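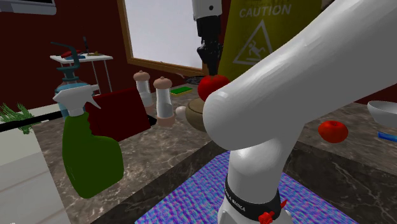 Kitchen counter, computer rendering.

Week 6 – Why your kitchen costs what it costs

Okay, so last time we got through fixed costs and I promised you an easier session. Today is pricing a small menu, and I'm using the same made-up lunch counter all the way through (I named it Perrin, please stop asking).

Perrin pays 3,850 a month before anyone walks in the door. Rent, insurance, the phone, all of it. Say it clears five dollars on every lunch after ingredients. Divide one by the other and you get 770 lunches just to reach zero. Write that number big at the top of your page, you'll want it for the worksheet!

Now, ingredients. People love to guess here and they guess low. Take a tomato salad. You price the tomato, sure, but did you price the end you trimmed off, the oil, the salt, the little paper cup the dressing goes in?

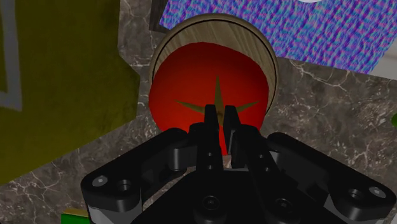 Trim is the one I'd watch. If you buy 100 pounds and throw out 12, you paid for 100 and you're selling 88, so your cost per usable pound goes up. Half the class missed this on the Catow exercise – go back and fix yours before you hand it in.

Eduardo Tan asked a good one after class: what if Perrin sells 900 lunches one month and 703 the next? First month it makes 650. Second month it loses 335. Same food, same prices, same rent. Try it again with a six dollar margin and see what happens to the bad month.

Worksheet is due 4/29/25. Show your division, please, even the ugly bits. Chapter 7 for next time, skip the part on franchise fees.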